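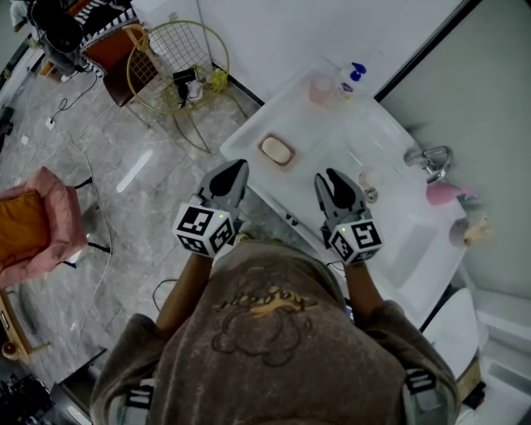 Words: Tamsin Aguiar

Hello again, and thank you for all the replies about airing cupboards (I had no idea so many of you felt so strongly about pillowcases!). This month I've been thinking about the bathroom counter, mostly the stretch round the sink where everything ends up living.

A bar of soap in a proper dish, a pink cup, a pump bottle pushed right back into the corner by the wall, and a pink puffy thing hanging up under the tap. I'm all for the hanging, by the way. Anything spongy that sits flat goes slimy in our house within days.

It's the little bits in the middle that get me. You know the sort, a small silver something, a lid, a hair grip, the end of something that came off something else. Mine go in a shallow tray from Vevholm now, 8 pounds, and once the tray is full I have to sort it before anything else goes in. I allow myself one evening a month, with the radio on, and I still find things I can't put a name to.

Bar soap, then. I went back to it in November and I'm not going back to bottles, except for guests. Get a dish you can lift out and rinse, and stand it away from the edge of the basin. Wipe underneath it whenever you do the taps, or you'll be chipping at it with a fingernail like I was.

A few of you at the Dukesville end asked about the swap table. Yes, it's on again, and yes, unopened toiletries are welcome, but please no half-used bottles this time! We had 48 of them left over and my hall smelt of coconut until Christmas.

Next month it's under the sink. Bring a torch.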